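# Peltberg stackable storage tubs – medium, open top

Back in stock from March. Three sizes, two tints, lids sold seperately. The long ones are gone and not coming back, please stop asking, we did like them too.

**Quick facts**

- Open-top rectangular tub, thin wall, slight rim
- Tints: smoke brown, clear
- Heights: 65 mm (tray), 100 mm (standard), deep (see the size note further down)
- Dishwasher: top rack only, no heated dry
- Lids: fit standard and deep, not the tray
- Sold singly or in packs of 4

## What people buy them for

Bathroom shelves mostly. Under the sink second. Then fridges, craft cupboards, the drawer with the batteries in it. The standard takes upright bottles without them falling over each time you open the door, and the tray is better for flat things – flannels, plasters, razors, travel sizes.

If you're putting tall pump bottles in, go standard or deep. In a tray they tip. We had a run of returns on this so it's now on the page in two places.

Pump tops stand up above the rim whatever size you pick, so measure shelf to shelf before ordering. Measure with the pump up, not locked down. Sounds obvious. Isn't, going by the emails.

## Which tint

Smoke brown hides more. Dust, drips, the ring under the shampoo. It goes well with oak and other pale woods and looks a bit heavy on white tiles. You can still see what's inside, colours go a touch warmer.

Clear is clear. Looks very smart for a week, then wants wiping. Good in a fridge where you need to see the back.

Both tints show finger marks on the inside base when the light comes from a window. Microfibre cloth, drop of washing-up liquid, rinse, dry straight away. Don't use the scratchy side of a sponge, don't use glass cleaner with ammonia in it, don't use bathroom mousse with bleach. The first scratches it, the other two cloud it over time. 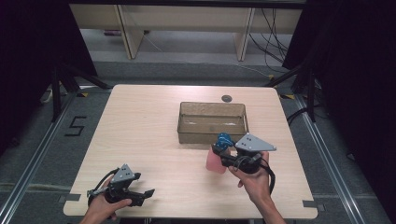 Lids next. The lid is flat with a finger notch at one short end. It sits on the rim, it does not clip. So – fine for stacking, fine for keeping dust out, no use at all for carrying upside down or for anything that leaks. If you want a sealed box look at the Draltia range, different page, different price.

Stacking without lids works too but only tub on tub with nothing poking out the top. Two high is steady. Three high on a shelf with a wall behind it, ok. Higher than that and it's your own look out.

## Sizes, a bit more detail

**Tray, 65 mm.** Drawer size. Slides under most shelf lips. Comes with four little stick-on feet in a bag, use them or don't. Without the feet it skates about on painted shelves.

**Standard, 100 mm.** The one to get if unsure. Takes upright jars, short bottles, folded cloths, spice packets on their edges.

**Deep.** Same footprint as the standard, taller sides. Better for cleaning stuff and hair tools. Full height is printed on the box label and we'll put it here when the new batch has been measured, the supplier changed the mould slightly and the old number was wrong. Ask if you need it before then.

All three share the same footprint at the rim: 300 mm on the long side. The base is a little narrower than the rim so if it's a tight fit, go by the rim.

## Setting up a bathroom shelf

Florante Rivera on our returns desk wrote this bit, after one too many calls.

1. Take everything off the shelf. Wipe it.
2. Sort by how often, not by what it is. Daily things in front.
3. Bin anything that's separated or smells wrong.
4. Bottles go in last, tallest at the back.
5. Leave a gap. A tub you can't get your fingers down the side of won't get cleaned.
6. Label the short end if you've got more than one the same tint.

Refill bottles with matching pumps look nice but do write on the bottom what's in them. Conditioner and body lotion are the same colour, more or less everywhere.

## Care

Wash before first use, there's a light film from the factory that comes off with warm water. Top rack only in the dishwasher. Bottom rack and the walls bow, and once bowed the lid rocks.

Not for the oven, not for the microwave. Fridge yes. Freezer no, goes brittle, cracks from the corners.

Nail varnish remover will mark it. So will some essential oils if they sit. Perfume samples – keep them in their card sleeve.

## Delivery and packs

Singles go in a padded sleeve. Packs of 4 go nested in a carton with paper between. Keep the paper in when you store them, nested tubs with no paper stick together and you'll be there with a butter knife. If they're already stuck: warm water round the outside, cold in the inner one, twist. Never pull straight up.

Orders in before 2 pm leave same day from the Hadgu depot. After that, next working day. We don't do timed slots on this range, sorry. Highlands and islands take longer and the site works that out at checkout.

Mixed packs (two smoke, two clear) can be done, but only by phone or email. Danylo Chornovol handles them. Put "mixed pack" in the subject line or it goes in the general pile.

## Returns

Unused, within the normal window, carton not needed but helpful. Cracked on arrival: photo of the crack and the label, we send another, no need to post the broken one back. Scratched on arrival: same, but do check it isn't the film first, most of them are the film.

Used tubs we can't take back. Sticker residue counts as used.

## Asked a lot

**Do they fit the Roviron bathroom cabinet?** Narrow one no. Wide one yes, two side by side with a small gap, not with the towel rail fitted inside.

**Can I drill it?** People do. Small bit, slow, masking tape over the spot, scrap wood behind. We won't replace one that splits.

**Will you do a handle version?** Looked at it. Handles got in the way of nesting. Maybe next year.

**Does the smoke fade?** Not on a shelf. On a sunny windowsill a little, over a long time.

**Is the old lid the same as the new lid?** Old lid has no notch. Fits the tray badly, the standard fine, and the new deep we havn't tried yet.

**Dividers?** Coming, one long and two short per pack. No price yet. Will sit in the standard and deep only.

Stock levels on this page update overnight, so if it says low it may be lower. Ring first for anything over a couple of cartons.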